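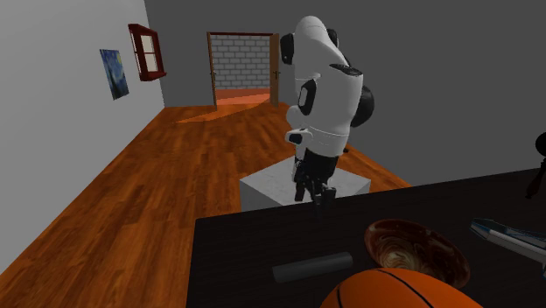 On Thursday Virk wrote:

> I have read the draft rules for simulated arm trials twice and I still don't see why we need section 4. It's a simulation. If the arm goes through the table, we reset and the table is fine. Nothing gets hurt, nothing gets billed. Asking people to log every contact and every reset is paperwork for its own sake. We should publish the success rate and let readers judge. Also, the draft says "reasonable starting pose" in one place and "standard starting pose" in another, and I'd like to know which one I'm failing to meet.

The second point is fair and I'll take it first. It should be "standard" throughout. "Reasonable" is left over from the version Zonness circulated before the merge, in which a lot of things were reasonable and none of them were defined. I've changed it in my copy and will push it once we've stopped arguing about the rest.

On section 4 I'm going to be stubborn. Yes, the table is fine. The table is always fine, it has no feelings and no purchase order. But a run in which the fingers pass through the tabletop on the way to the bowl is not the same run as one in which they go around it, and at the moment both show up in the results as a 1. I have read write-ups with a success rate of 90 percent that never say what happened to the rest of the room while success was being achieved. I would like to know if the ball ended up on the floor.

What I'm asking for is small. Log any contact between the arm and something that isn't the target. Log any reset, and say if it was done by the script or by a person who had lost patience. Two columns. Virk's tool already writes both to disk and then throws them away at the end of the session, so the extra work comes to deleting a line.

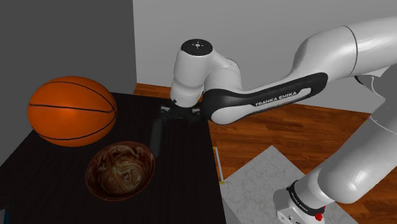 Next, clutter. Section 5 says the distractor objects must be "present and plausible," and I'd like to drop plausible. We spent most of a call last July on whether a basketball belongs on a work surface next to a bowl. I don't care. It's round, it rolls, it's bigger than the thing you're supposed to pick up, and an arm that can't reach past it has told you something useful. What matters is that the same objects turn up in every trial of a set, placed from a published seed, and that people don't quietly retire the one that keeps getting in the way. If you drop an object, the set starts over. I know how that sounds to anyone on trial 88.

For the record, the seed rule stands at 4 seeds per task, with 10 trials on each. Esska asked if the seeds may be chosen after looking at the layouts. No.

Then the starting pose. The draft gives joint angles and leaves it there, which was lazy of us, as people mount the arm wherever they like and the same angles over a different corner of the table make a different problem. The base position relative to the work surface needs to be written down too. I'd also want the gripper state, open or closed, because half the submissions to the last round didn't mention it and we had to guess from the first second of motion. Guessing is a hobby, and I have others.
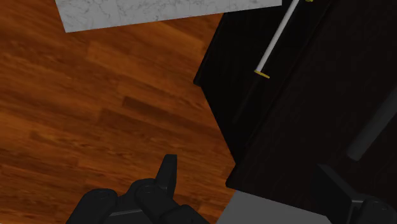
Object names are where I expect the most mail. Section 6 currently lets each group call its objects whatever the asset file calls them, and so the same item has reached us as "stick," "tool_b" and, from one of you, "thing (long)." My proposal is that every object gets a short name based on how it looks, plus the asset name in brackets for those who need it. So we would write "thin white rod, yellow caps," and anyone finding it lying on the dark wood would know which item was meant without opening a folder. The same section should cover views that lose part of an object. If the rod runs out at the top edge, then the log should say "partly in view," and the planner should not be given credit for knowing where the far end is. I've seen credit given.

Virk will say that this is more paperwork. It is. I make it one more field, with a default value, and you can fill it in by script.

Two things I'd rather leave out of this round:

Lighting. Jalham sent a long note on shadows and I agree with most of it, but we can't agree on a renderer, so a rule on shadows would be a rule on wishes. Parked.

Speed limits. Someone off list asked if the simulated arm should be held to the limits of the real one. I think so, and I think it belongs in its own section with its own fight. Please don't start that one under this subject line.

Comments on sections 4, 5 and 6 to the list please, not to me directly. If you object to a rule, paste the wording you'd accept. "I don't like it" has been received from several of you and is on file.

I'll send the next draft when the replies slow down, with "reasonable" removed everywhere except in the paragraph on how we treat each other.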